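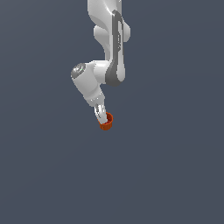 Figure 2. Simulated arm with the orange-red cup at the end of the wrist. Rendered without a floor or table.

4.3 Failure analysis: false attachment

The most frequent failure in the simulated trials was one that our success metric did not detect. The controller in Vorodura reports a grasp as complete when the distance between the tool point and the center of the cup falls below a threshold and stays there for 15 consecutive control steps. In 62 trials this condition was met while the contact solver reported no normal force on the cup. We refer to these cases as false attachments.

Inspection of the logs showed a common sequence. The tool point entered the mouth of the cup at a steep angle, and the collision meshes of the wrist and the rim overlapped before a contact pair was created. The solver then treated the overlap as an initial condition and suppressed the correction impulse – a behavior intended to prevent objects from being ejected when a scene is loaded. From that step on, the cup followed the wrist through a residual constraint. Its pose relative to the tool point was constant to within numerical precision, and a real grasp would show some slip under acceleration.

The fault is difficult to see in rendered output. In a pose such as the one in Figure 2, the tip of the wrist reaches into the open mouth of the cup, and the rim and the wrist overlap in the view. A held cup and a falsely attached cup can produce the same image at this scale. Two annotators who reviewed rendered clips without access to the force data labeled most of the false attachments as successful. We therefore do not recommend visual review as the only check on this class of task.

We traced the fault to the order of two operations in the physics step. The overlap test ran before the broad-phase update, so fast approaches could pass through the margin in a single step. Halving the step size reduced the number of false attachments but did not remove them. Moving the overlap test after the update removed them in all repeated trials, at the cost of longer run time. The patch was proposed by Emiko Furukawa and merged into the Dukcombe branch in July.

The policies trained before the patch were affected as well. Because false attachment was rewarded, the approach angle drifted toward the vertical during training, and the policy learned to drive the wrist deeper into the cup. On hardware, the same motion would load the wrist against the bottom of the cup – a safety concern if the cup is supported by a rigid surface. Transfer tests with these policies were stopped, and all results in Section 5 were obtained after retraining with a minimum contact force added to the success condition.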